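Tuesday, December 4, 2018

Up too early again. Writing this fast before the bus.
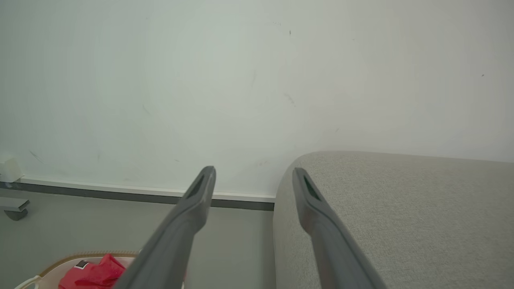 Floor and wall, first thing.

Slept badly. The heat in the building came on at three and knocked like somebody with a hammer, then went off, then on. Got up, ate cereal standing, looked up the Prulville move again even though I said I wouldn't until the weekend. The rent is 1000 a month with water included. Ours now is less but the landlord wants to raise it in spring, and the stairs are killing Mom when she visits. So. Prulville. Ground floor, 13 minutes to the train if you walk like me, longer if you walk like Mom.

Called the moving company at lunch - Fastside. Woman on the phone very nice, very slow. Wants a list of everything over a certain weight. How do I know what the dresser weighs? Told her it's a dresser. She said she'd put "dresser." Then she asked about the piano and I said there's no piano, and she said it says piano here, and we went back and forth until she found out she had somebody else's form open. Deposit is due Friday. Have to call the bank first becuase the card got flagged after the tires in November.

Wing-yan Wei came by my desk with the boxes she promised, flattened and tied with that green garden string. Good ones, from the liquor store. She moved twice last year and has opinions. Books in small boxes. Label the sides, never the tops. Pack a bag as if you're going away for two nights and keep it with you in the car. I wrote all of it on the back of the agenda and then left the agenda in the meeting room, so I'm writing it again here. She also says don't pack the kitchen last, everybody packs the kitchen last and it takes two days. I believe her. We have four colanders. Why.

Meeting ran long. Budget, budget, parking. I drew the new living room in the margin. If the couch goes under the window then the bookcase has to go by the door, and then the door only opens partway. If the couch goes on the long wall we lose the outlet. Couch might have to go altogether. It's the Veres one, from before Dad got sick, and the left cushion has been flat for years, and I still got a lump in my throat thinking of it at the curb. Asked my brother if he wants it. No answer. He's read it, I can see he's read it.

Home by six. Soup. Did the hall closet, which I'd been putting off. Found:

the good umbrella
one ski glove
tax stuff from the first job, kept a bit, tossed most
a Bruvo gift card, no idea what's left on it
Dad's tan scarf

Put the scarf on. Wore it while I did the rest. It smells like closet now and not like him, which I expected, and minded anyway.

Odometer said 3025 when I got the mail out of the car, meaning since the reset, meaning I'm past due on the oil. Add to list. List is getting silly: oil, bank, Fastside deposit, change of address, dentist before the insurance switches, call Mom about Sunday, return Carol's cake pan. The cake pan has been on there since summer.

Mom called before I could call her. She's already bought curtains. For windows she hasn't seen. They're yellow, she says, a soft yellow, you'll like it. I said we don't have the measurments yet and she said curtains are curtains. Didn't argue. She sounded happy, more than she has in a while, talking about where she'd sit and whether there's room outside the door for a pot of something. I told her there's a little strip of dirt along the front. Long quiet, then she said, well, mint would take there.

Three boxes done. Tape ran out in the middle of the fourth so it's just sitting there with its flaps up. Get tape tomorrow, two rolls. And milk.

Brother finally wrote back. He wants the couch.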